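The Ferry to Gelska

My aunt always said you should never buy a ferry ticket from a man who is eating, and I wish I'd listened, because the man at the Ruren terminal had half a pasty in his mouth when he sold me mine. I asked for Gelska, return. He said something through the pastry and pushed a ticket under the glass, and I said thanks very much and off I went with my bag and my thermos and my good shoes on, like a complete goose.

I was going to a funeral, I should say. My great-uncle's. I'd met him maybe twice and he'd given me a barley sugar both times, and when he died at 104 somebody from the family had to turn up, and everyone else had a bad hip or a new baby. So I got the job. I didn't mind! I'd been let go from the carpet warehouse in March and I was glad to be asked to go anywhere.

The boat was called the Prutska and she smelled of diesel and wet dog, although I never did find the dog. There were maybe a dozen of us on board. I sat by the window, next to a woman who was knitting something the colour of porridge, and we got talking the way you do.

"Family over there?" she said.

"Funeral," I said.

"Oh, whose?"

I told her, and she stopped knitting. She said she'd lived on that island her whole life and she'd never heard of him. Well, I thought, that's a bit rough, he was 104, you'd think he'd have come up. Then I said what a nice name Gelska was, and she gave me a look I can still feel on the side of my face.

"Love," she said, "this boat goes to Saarela."

I got my ticket out. It said Saarela, clear as anything. The next boat back wasn't until the morning, so that was me done. I had a bit of a cry in the toilet, mostly on account of the barley sugars, and when I came out she'd poured me a cup of tea from my own thermos.

Her name's none of your business (she made me promise), but she took me home with her. It was a 15 minute walk up the hill and my shoes were ruined by the second gate. She had a spare room over the old net shed, and a pot of soup on, and up to 36 jars of pickled something along the kitchen wall, she'd lost track herself. She sat me down and asked what I would have said at the funeral, if I'd got there.

I hadn't been asked to say anything. But I had a go. I told her about the barley sugars, how he kept them loose in his coat so they always had fluff on them, and how he watched you until you'd put it in your mouth, fluff and all. She laughed so hard she had to put her spoon down. Then she told me about her husband, and that took us till nearly midnight.

She wouldn't hear of me sleeping in my funeral blouse. She went rummaging and came back with a T-shirt of his, green, washed so many times it had gone soft as a tea towel, and said keep it, he's got no use for it. 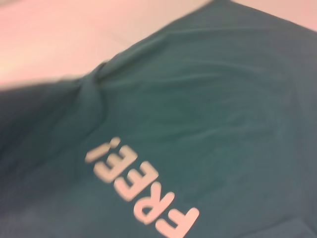
The green T-shirt, back at my place.

I caught the 6 o'clock boat in the morning. She walked me down in her slippers and gave me a jar for the trip, and the pasty man was on the wharf at Ruren when we pulled in, eating an egg roll this time. I marched right up to the glass. I had a whole speech ready.

"Gelska," I said. "G, E, L. Return."

He swallowed, he wiped his hands, and he was ever so polite about it. The Gelska boat was leaving in 15 minutes, he said, but if I was after the funeral they'd had to put it off a day. The minister had got on the wrong ferry.

I sat down on my bag and opened the pickles.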